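Food Service Basics, Unit 6: Portion, Cost and Waste
Lecturer: Mared Parri
Handout for the second part of the course

6.1 Why we begin with the portion

In the last unit we spoke about suppliers and storage. Now we come to the portion, the amount of one food that one guest receives. If the portion is not fixed, the cost of the dish is also not fixed, and all calculations after it are only guesses.

Please learn these three words well, students often mix them in the exam.
Gross weight: the food as it was bought.
Net weight: the food after peeling, trimming and boning.
Served weight: the food as it arrives to the guest, after cooking.

6.2 Worked calculation

The canteen Rikau serves 759 lunches in one week. Each lunch includes one bread roll, one soup and one main dish. The kitchen also counts every item that it sends out, so for the week we have 759 x 3 = 2277 items. In the same week 105 items came back not touched.

Waste rate = 105 / 2277 = 0.046, or 4.6 percent.

Be careful with the lower number of the fraction. If you divide by 759 you get 13.8 percent, and this is a wrong answer, because you compare items with lunches.

6.3 Where the waste comes from

We separate kitchen waste (peel, bones, burned food) from plate waste (what the guest leaves). Plate waste depends on the taste of the food, but also on the time the guest has for eating and on the size of the plate. At the canteen Montes the main dish was 364 grams in December, and the guests of the early shift left more of it than the guests of the late shift. The recipe was the same for both shifts. Discuss in your group what the canteen should check first.

6.4 The place at the table

For the practical part you will set one place and decide what stands on the table before the guest sits down. Plates must be clean on both sides. Drinks go where the arm of the guest does not meet them when he reaches for the food.

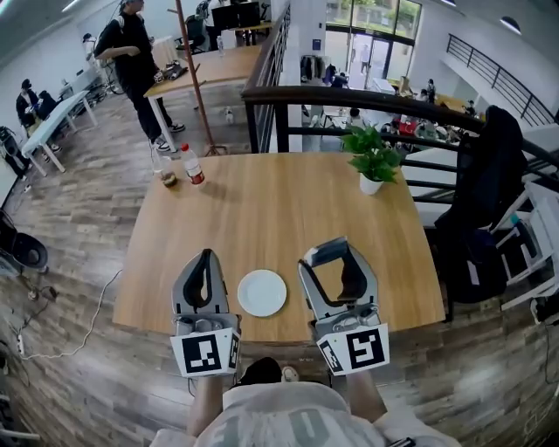 Fig. 6.1. Round white plate on a wooden table, with bottle and glass farther back.

6.5 Homework

Read chapter four of the reader. Calculate the waste rate for the canteen Starkard from the table on page two of the reader, for each item separately. Write the formula first, then the numbers, then the result with one decimal. Hand in on paper by 2019-04-04.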